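Druvdale Clear Cup with Brown Band, pack of 9

Posted in: Kitchen and table
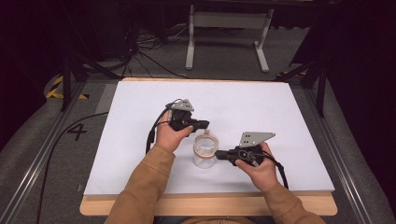

I did not want to like these and for the first week I didn't. Druvdale sells them as "the last everyday cup you'll buy," which is the kind of line that makes me put a thing back on the shelf. It's a clear plastic cup with a light brown band near the top. The pack holds nine and cost me 13 dollars at Jerketham, where they were stacked next to the register, so I suppose I was the target.

What I was after was something to replace the mixed bag of cups we've built up over the years. We have two tumblers that came with a pitcher, a few with the print worn off, and one that leaks at the seam and keeps getting put back in the cabinet anyway. I wanted a set where every cup was the same, and where you could see what was in it.

The band

I'll start here because it's what the box makes the most noise about. The claims are that it gives you a better grip, that it marks a "comfortable fill level," and that it makes the cup look finished.

The grip claim is half true. If you pick a cup up high, near the rim, your fingers land on the band and it does feel a little surer than bare plastic. But I don't pick cups up that way, and neither does anyone in my house. We grab them around the middle or lower, and down there it's the same smooth clear wall you'd get on any cheap cup. With hands straight from the dishwater I noticed no difference at all. Shaohua Hao, who borrowed three of them for a lunch and has bigger hands than mine, thought the band was too high to be any use and would have put it an inch lower. I agree with him.

The fill level is a stretch. Yes, the bottom of the band gives you a line to pour to. It's also a line you can't see past, so if you pour higher than that you're guessing from the side. Anyone pouring from above can look in the top like a normal person. Where it did help me was with juice for a group, when I wanted every cup to come out even. I lined them up, poured each to the lower edge of the band, and there were no complaints about who got more. I'll give it that one.

As for looks, it's fine. The brown is pale and goes well enough with our table. On a white surface the lower part of the cup nearly disappears and you mostly notice the band, which I found annoying when clearing up, though I can see someone else calling it elegant.

Standing up and tipping over

I have a large white board that lives on the table to save the wood, and most of my testing, if you want to call it that, happened there. Empty, these are light. They slide if you brush them with a sleeve and they'll go over if you catch one near the rim. Half full they're much better. Full, I had to give one a real push before it moved.

That's about what I'd expect from plastic, and I wouldn't mention it except that the box says "stay-put base." I've turned one over and gone looking for whatever is supposed to be staying put. I couldn't find it.

Washing

The box promises 600 washes. I can't check that and I doubt anybody writing a review this month can either. We've run them through the top rack most nights since April, and a couple have also been scrubbed by hand with the rough side of a sponge, which I know you're not supposed to do.

So far:

The walls are still clear. Hold one up to the window and there's some fine scratching on the two I scrubbed, none on the others.

The bands haven't faded that I can tell. On one cup I can feel the edge of it with a fingernail where I couldn't before. I'm watching that one. If a band is going to come away, I want to know before I recommend these to anybody with small kids.

Coffee left a faint tint overnight that came out with baking soda. Tomato juice did not leave one, to my surprise.

They come out of the dishwasher with a puddle on top if you load them flat, so tilt them.

Smell

There was one, right out of the box. It was gone after the second wash. I've had worse, and I've had plenty of plastic cups that didn't smell at all.

Compared with what else is out there

I also have the Brilton plain tumbler, which is clear all the way up and costs less per cup. It's a thicker cup and heavier in the hand, and it stands better when empty. It also went cloudy on me inside a year, and I'm holding off on calling Druvdale the winner until I've had these as long. Laaksonen makes a nicer one than either, with a rounder lip that's pleasant to drink from, but at their price I'd want glass.

The lip on the Druvdale is okay. You can feel it's plastic. I stopped thinking about it after a few days.

Who they're for

Godfrey Mfinanga commented on my last cup review that I never say who should buy the thing, so, fair enough. If you need a bunch of matching cups for the porch or for a crowd, and you don't mind replacing them eventually, these do the job and the price is decent. If you want one good cup for your own desk, buy something else. If you were going to pay extra just for the band, I'd keep the money.

My bigger gripe is with the pack size. Nine is a strange number. It doesn't fill our shelf evenly, and they don't sell singles, so when one cracks I'm either down to eight or I'm buying another nine. I wrote to Druvdale on a Monday to ask whether single cups were coming and got a form reply thanking me for my interest in their colors.

Score: 6 out of 10. I'd have gone to 7 without the "stay-put base" business. I'll update if the loose-feeling band gets any worse.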